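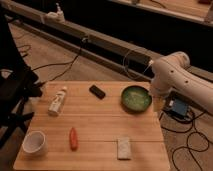
The Table Comes First

By Tahmineh Rahimi

Monday morning, coffee not yet working, and Shirin Bahrami is already telling me off for putting my bag down on a tabletop. Not on wood, she says. Floor. Or the hook. I take the hook.

Bahrami is the name over the door and she has been fitting out small kitchens and workrooms under it since she was 30. Tiny places, mostly. Apartments over stores, a galley on a canal boat, one converted ticket booth. What she is known for, though, at least among the people who pass her number around, is a thing she does before any building gets done. She calls it laying out. Clients call it the table talk.

You take one table. Wood, nothing on it. Then you put out a few of the things you reach for on a normal day and you leave them there, spread apart, with air around them. No trays, no stacking. And then you look at it for a lot longer than feels comfortable.

"People want to start with cupboards," she says. "Everyone comes in with cupboards. I say show me the cup first."

So, the cup. White, plain, front left corner. Most people put the cup on that side if they write with the right hand, she says, though Davoud Safavi, who cuts her tabletops, thinks that is nonsense and says so from the next room. A bottle on its side toward the back. A green bowl in the back corner, darker at the rim. Something small and black between them, lying flat. Then the red one up front, the one your eye goes to before you've told it to.

That last bit matters to her. One strong color on pale wood and the whole top arranges itself around it, whether you meant it to or not. Move the red thing to the corner and the bowl suddenly looks too big. She has had clients argue over this for an entire afternoon. One couple went home and came back in June.

I try it myself. I am bad at it. Everything ends up in a line along the back edge, like a shelf, and Bahrami says that's the most common mistake there is - people who own shelves make shelves. She pulls two pieces forward and walks off to answer the phone. Looks better right away, annoyingly.

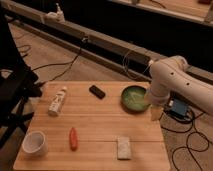
Boards, gaps, crumbs

Safavi finally comes out to talk wood. He is happiest on seams. A plank top has them, and you can fight them or use them, he says, and he uses them. Lay your things in a back row and a front row and the seams do the measuring for you. No tape needed.

The downside is crumbs. Every gap collects. He goes over his own table at home with a dry toothbrush on Sundays and a barely damp cloth after, along the grain, never accross it. Oil twice a year. Twice, he repeats, because the customers either forget completely or do it every week until the top feels like a fish.

Pale tops show everything. Rings, ink, beet juice. He does not see this as a problem and gets slightly short with me when I call it one. A table in his house had a burn the size of a coin for seven years before he sanded it out, and his daughter was upset when he did.

Cost? A top from Safavi starts at $468, oiled, no legs. The biggest one he has sold went for $1,795 to a bakery and took four people to get up the stairs. Bahrami charges nothing for the table talk if you go on to hire her. If you don't, you bring lunch.

What goes and what stays

Second half of a session is the hard half. You take one thing away. Then you work around the space it left for a week, at home, and see whether you went looking for it.

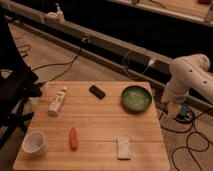 Esmaeil Heydari did his in a kitchen so narrow he opens the oven from the side. He took off the bowl first, sure he never used it. Had it back by Wednesday. Keys, garlic, an orange, the mail - all of it had been landing in there and he just hadnt noticed. The cup he gave up without a fight. He drinks from the jar now.

His finished kitchen has one drawer. I asked to see inside it and he said no.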